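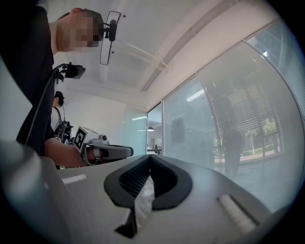
4. Preparing the speaker's unit

The Cavance speaker's unit sends the voice of the guide to all receivers in the group. Before you use it with visitors, you must choose a microphone, fix the cable and set the channel. Wear the cable in the same way as the man in the dark navy shirt wears his: it starts at the chest, makes a loop and goes down the front of the shirt towards the waist. Leave the loop a little open, so the head can turn without pulling the plug. Do these steps before the group arrives.

4.1 Connecting the microphone

1. Check that the speaker's unit is off. The power light must be dark.
2. Push the microphone plug into the socket marked MIC until you hear a click.
3. Put the microphone on the shirt or on the headband. Keep it a hand's width from the mouth.
4. Fix the cable with the small clip from the bag. Do not fix it to a necklace or a name badge.
5. Press the power button for two seconds. The light becomes green.

Note: The microphones from the older Randudari set have the same plug, but they are too quiet for this unit. Please keep them in their own box.

4.2 Setting the channel

The unit leaves our workshop on channel 1. If another group is in the same building, choose a channel that is at least three numbers away from theirs. 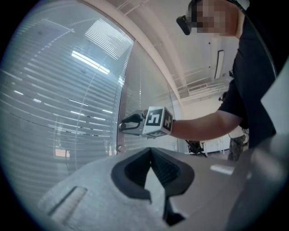 1. Hold the CHANNEL button until the number on the display blinks.
2. Press + or - to change the number. The highest channel is 28.
3. Press CHANNEL again to save it. If you do nothing, the unit goes back to the old channel.
4. Set every receiver to the same channel. With a full case of 27 receivers it is quicker to use the group setting (see section 6).

Caution: Do not change the channel during a tour. The visitors will hear a loud noise in the earphone.

4.3 Testing the sound

For this test you need a second person. Ask this person to wear one receiver and to walk slowly away from you while you read a text aloud.

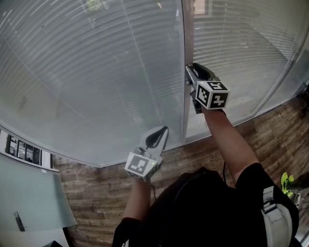
1. Begin with the volume of the receiver at the middle position.
2. Speak in your normal voice. Do not say only "one, two, one, two", as short words do not show small breaks in the sound.
3. Let the other person go through each door that the tour will use, and also up the stairs.
4. If the sound breaks, write down the place and try again with another channel.

If you hear a whistle, the receiver is too near to the microphone. Move them apart or turn the receiver down.

After the test, switch off both units and put them back on the charger. The earphone pads are changed after each group. New pads are ordered from Heather Pringle at Pollier, in bags of 4,000 or in small bags for occasional use.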